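How I regrouted my hallway floor (and what I'd do differently)

179 shares | 12 comments

I put this off for two winters. The grout in our downstairs hall in Pradby had gone crumbly by the front door, and every time I hoovered I picked up a bit more of it. By last December there was a groove you could lose a penny in. I got a quote, laughed, and decided to have a go myself. I'm not a builder, I'm just stubborn and I own knee pads.

What I used

- a hand grout rake with two spare blades (you will go through them)
- an old flat screwdriver for the corners
- a rubber grout float
- two buckets and two big sponges
- flexible floor grout, light grey, from the builders' merchant in Brakcombe
- a soft brush, a hoover, a mask and goggles

I looked at the electric rakes, and Tadeusz Kaczmarczyk from next door offered me his multi-tool, but I was nervous about chipping the edges so I did the lot by hand. It took ages! If your hall is bigger than mine, say yes to the multi-tool.

Step 1: Clear everything out

And I mean everything. Coats, umbrellas, the doormat, the shoes, the thing you keep the shoes on. I tried to leave the radiator shelf in place and work round its feet, and gave up after ten minutes.

Step 2: Rake out the old grout

Start with the worst bit. Keep the blade in the middle of the joint and pull towards you with short strokes, going down about 2 mm. You don't need to get it all out, just enough for the new stuff to have something to sit in. Where the old grout was still rock hard I went over it three or four times gently and didn't lean on it. The one time I did lean on it I skidded and scratched a tile, right where you see it from the stairs.

Hoover as you go. Then hoover again, brush the joints out and hoover once more. Any dust left in there will stop the grout from sticking.

Step 3: Mix a small amount

Powder into water, a bit at a time, until it's like thick peanut butter. Let it stand for five minutes and stir it again. My first batch was far too big and half of it set in the bucket while I was still faffing by the skirting board - so make less than you think.

Step 4: Push it in

Scoop some onto the float and drag it across the tiles on the diagonal, pressing hard so it goes right down into the gaps. Do a patch you can comfortably reach without shuffling, then scrape off the extra with the edge of the float held nearly upright. Work backwards towards a door you can leave by. (Yes, I started at the wrong end. Yes, I had to climb out over the stair rail.)

Step 5: Sponge it off

Wait until the grout has gone a bit firm to the touch, which was twenty minutes or so for me. Wring the sponge out until it's barely damp and wipe in light circles, rinsing it constantly. Too much water washes the colour out and leaves you with pale streaks. Tímea Boros, who taught the evening tiling class I went to, told us to turn the sponge over after every single wipe, and I hear her voice every time I pick one up.

There'll be a cloudy film the next morning. Buff it off with a dry cloth.

Step 6: Leave it alone, then move back in

Check your bag for drying times. Mine said a full day before walking on it, and I gave it two before anything heavy went down. Stick felt pads or a scrap of cardboard under metal legs for the first week if you're worried about marks.

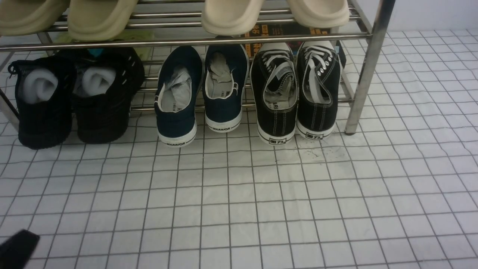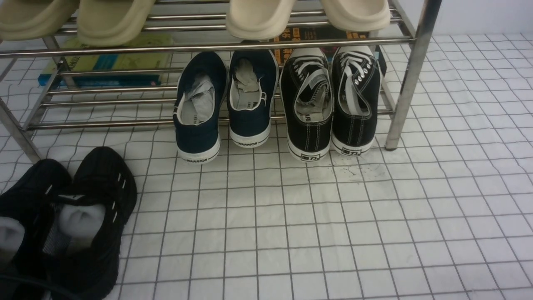
Small square tiles mean an awful lot of grout lines, so allow extra time.

Step 7: Seal it

Not every grout needs sealing, so read the packet first. Mine did. I waited a week, then ran a water-based sealer along the lines with a small paintbrush and wiped the tiles clean before it dried on them. Two thin coats, an hour apart. Test it by dripping a bit of water on a joint - if it beads up, you're done.

What I'd change

I'd buy better knee pads. I'd also go a shade darker, as the light grey looked lovely for a fortnight and then the football boots came home. For everyday cleaning I use warm water with a drop of washing-up liquid and keep vinegar well away from it.

Next up is the bathroom, if my knees forgive me. Leave a comment if you've done a shower tray edge and lived to tell the tale!

Posted 2026-08-30

Contact | © Brasten Home Notes | Back to top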